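The basket in the corner of the room

Small toys have a way of spreading through a home. A family can buy shelves, boxes with lids and drawers with little pictures glued on the front, and still the floor near the sofa will have a ball on it. Many parents I know answer this with one big open container, where everything small is thrown at the end of the day. In our family we call it the basket. Other families have a name for it too, and the names are usually less kind than ours.

I began to think about the basket in October, when we moved to our apartment in Lisdale. The movers had packed it as it was, full, with paper on top. When I opened the paper I found the same things I had been stepping over for months, and also a good number of things I had believed lost. I decided to write about it, and for this I visited other homes and also a small toy library, to see how other people live with their mixed things.

The toy library is called Patstead and it has two rooms above a bakery. Families can borrow toys there for two weeks. The large toys, such as trains and dollhouses, have their own shelves and their own cards. The small ones do not have cards. They live together in open baskets, and a child may choose any of them while the parent is signing the paper at the desk. I asked if it would be better to sort them. The woman at the desk told me they had tried it one winter, with jars, and the children walked past the jars.

I understood this when I watched a girl of four years put both her arms in a basket up to the elbow. She was not looking for a certain toy. She wanted to meet something. With a jar you know already from outside what you will receive, and for an adult this is comfortable, but for her it was not interesting at all. 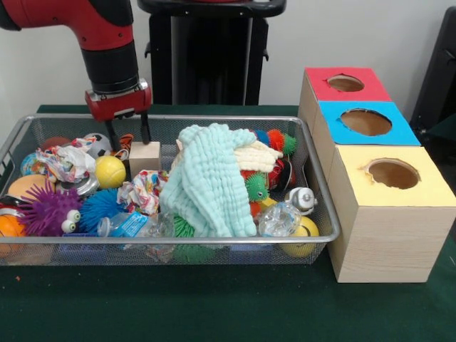 Text by Efua Wumbei
13 Apr 2026

A wire basket has one advantage over a box. Air passes through it, and so does sand, and you can see from the side what has gone to the bottom. The weak point is that small parts can slip out or get stuck between the wires, so a basket with a fine mesh and a smooth rolled rim is the better choice. A cloth under it protects the table from scratches. Dark green is a practical color for this, as every parent with juice in the house will agree.

What is inside follows a pattern that I now recognize. First come the balls. There is always a soccer-patterned one and one that looks like a tennis ball, and often a globe, so small that the countries are only green shapes on blue. Then come the spiky ones, which children love to squeeze. A purple one with googly eyes is sitting close to the front rim, next to a blue one that has to manage without a face, at least on the side we see. My son gives names only to the ones with eyes.

After the balls come the soft things, and after them the things which are not toys. I mean the crumpled wrapper, the lid of a metal tin, the water bottle lying on its side. An adult sees garbage and reaches for it. I would ask this adult to wait a little. A tin lid is a drum, a plate and a mirror for a bear. A shiny wrapper makes a noise that few bought toys can make. When I cleaned our basket too well, shortly after we moved, the complaint I heard was about a lid. For the bear nobody had asked in a year.

A few rules are still useful. In our home I check the basket on the first morning of the month, and I take out anything with a crack, a sharp edge or a part that is coming loose. Wrappers stay only if the child playing is old enough not to put them in the mouth, and when a smaller cousin visits us they go away before the door opens. A bottle may stay if it is empty, but I remove the cap. The spiky balls I wash by hand in warm water with a drop of dish soap, and I leave them on a towel overnight. Soft toys go in the washing machine inside a pillowcase.

I am more relaxed about the number of things. At the Kaczorowski home, where I was invited for coffee, they keep two baskets and exchange them. One stays in the living room and the other in the closet, and when the children become bored the baskets change places. The mother told me that the second basket is received each time like a birthday. I have tried the same since then and it works well, although my son discovered the closet after 13 days.

There is also the question of the single wooden block. In almost every basket I have seen there was one, pale, without paint, from a set that no person could remember. It goes well with soft things, I think, because it is the only object with corners. Children build nothing with it, as one cannot build with one block. They carry it. They knock with it on the table, they give it to the tiger to sit on, and in the evening it is again near the top.

My neighbor asked me when I will finally sort everything. She has a beautiful system with labels, and I admire it when I visit her. For the puzzles I have copied it, since a puzzle with a missing piece is a sad thing. The basket I have left as it is. Last week I put my own hand in it, looking for the car keys, and found a sock, a plastic spoon and the bear. The keys were in my coat.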